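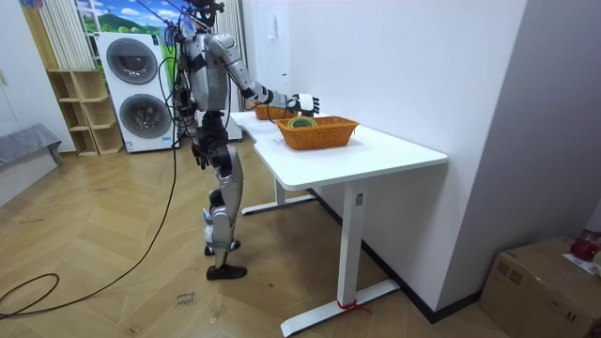
Bananas brown by tea time – how do you all store fruit and veg without a proper larder?

Last updated: April

Eftychia Theodorakopoulos

Hello all, first post so go easy on me. We moved to a flat in Dindwood over the winter and I've gone from a house with a lovely cold larder to a kitchen with one long worktop, a fridge that's far too small and a boiler cupboard that warms everything near it. My little thermometer said 23 degrees in there last night and we'd not even cooked!

I do one big shop a week because the bus back from the market is a pain with bags. By the middle of the week the bananas are spotty, the potatoes have little shoots on them and something at the bottom is always squashed and leaking. Last week it was a pear and it took two onions with it. I hate throwing food out, my mum would have had a fit.

At the moment it all goes in one big basket by the kettle, apart from salad and berries, which live in the fridge. What I'd like to know is what can share and what can't, and whether tomatoes really are ruined by the fridge or if that's just something people say. There's room for maybe two more baskets if I move the toaster. I'm not buying one of those gadget things that sucks the air out, before anyone suggests it.
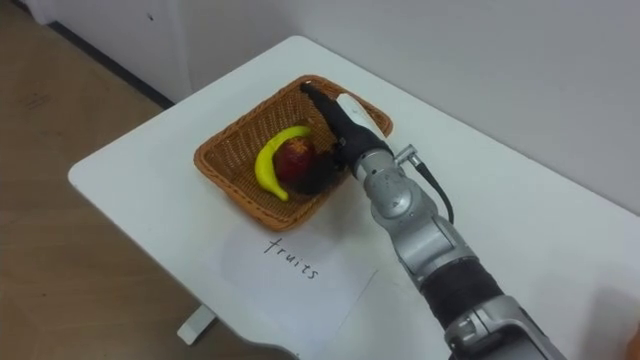
Apostolos Liapis

Hi Eftychia, welcome! I had a greengrocer's stall for years so I've got opinions on this, sorry in advance.

The big thing is that some fruit gives off a gas called ethylene as it ripens, and it hurries along whatever is sitting next to it. Bananas, apples, pears, avocados and tomatoes are the main ones. So your single basket is basically a ripening box. Lovely if you've got a rock hard avocado, not so lovely for everything else. Split it up and you'll notice the difference.

What I'd do with your worktop:

- Bananas on their own, on a hook if you've got one. A bit of cling film round the stalks slows them down slightly, though I rarely bother.
- Apples and ripe pears in the fridge if you can squeeze them in. Apples last weeks in there. Hard pears can sit out until they give a bit near the stalk.
- Potatoes somewhere dark and cool in a paper bag or an old pillowcase, well away from the boiler. Light turns them green and warmth makes them sprout. Is there a cupboard on an outside wall? Or the hall?
- Onions and garlic dry and airy, and not in with the potatoes. Everyone puts them together and they do each other no favours.
- Carrots in the fridge with the leafy tops off. Same for beetroot.
- Lemons and limes will do a week in a bowl, longer in the salad drawer.

Tomatoes: leave them out until they're ripe, then eat them or put them in the fridge for a few days. The fridge does dull the taste, but a dull tomato is better than a mouldy one. Get them out an hour before tea and they pick up again.

As for your baskets, open weave is good because the air gets round. Put a folded tea towel in the bottom so soft things don't get marked, and go through the whole lot every couple of days.
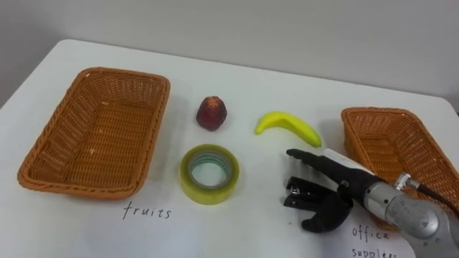 I used to do mine first thing with a cup of coffee – anything soft went to the front to be eaten that day, or got chopped up for the freezer. Don't pile them deep, either. Peaches and plums want to be one layer and no more, and if you've got a heap of them then you've bought too many (I say this as a man who made his living selling people too many plums).

Oh, and don't wash anything until you're about to eat it. Damp is what starts the mould off.

Quartey

just buy less and go twice a week, sorted. frozen veg is fine as well, we get the big bag of peas and a bag of spinach and hardly waste anything. don't know about the tomatoes, I don't like them

Eftychia Theodorakopoulos

Thank you both! Apostolos, the potatoes have gone in the hall cupboard in a pillowcase and my other half thinks I've lost the plot. I've got the onions hanging up in some old tights as well, which he hasn't spotted yet. Toaster is on top of the fridge for now. Quartey, I might try the frozen spinach, I always forget about that one. Does anybody know if sweet potatoes go in with the ordinary ones or do they need their own spot too?

Contact us | © Callov Community Help | Back to top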